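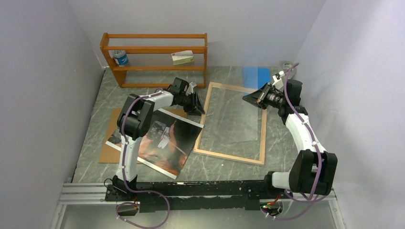 Kisar library to stay open later through the summer

The Kisar public library will stay open until 8 p.m. on weekdays starting in July, two hours later than its current closing time. Saturday hours will not change.

The library board approved the new schedule at its meeting on Friday. Head librarian Antonina Lytvynenko told the board that evening hours had been the most common request in the spring reader survey, which drew 1,247 replies.

"A lot of people get off work at 5 or 5:30 and live on the far side of town," Lytvynenko said. "By the time they get here, we're locking up."

The later hours apply to the main reading room, the children's room and the computer desks on the ground floor. The local history room upstairs will still close at 6 p.m., and anyone who wants to see maps or bound newspapers from that collection should ask for them before 5:30.

Two part-time clerks will be hired to cover the evening shifts. Applications are being taken at the front desk. Pylyp Kushnir, who manages the building, said the side entrance on Melnychuk Street will be locked at 6 p.m. each day and evening visitors should use the main doors. The book drop next to the side entrance can be used at any hour.

The board also heard a report on the summer reading program. Last year 1,578 books were logged by children under 12. This year's program will run for six weeks and is open to teenagers as well. Sign-up sheets will be at the children's desk, and reading logs can be turned in at any time before the program ends.

Board member Lukian Kovalchuk asked whether the evening hours would continue into the fall. Lytvynenko said the staff would keep a record of visits after 6 p.m. and bring the numbers back to the board before school starts. The money approved on Friday covers the summer only.

A proposal to raise the charge for color printing was put off until the next meeting. Black-and-white copies will stay at the present price.

Library cards are free to residents of Kisar and Lirkitia with proof of address.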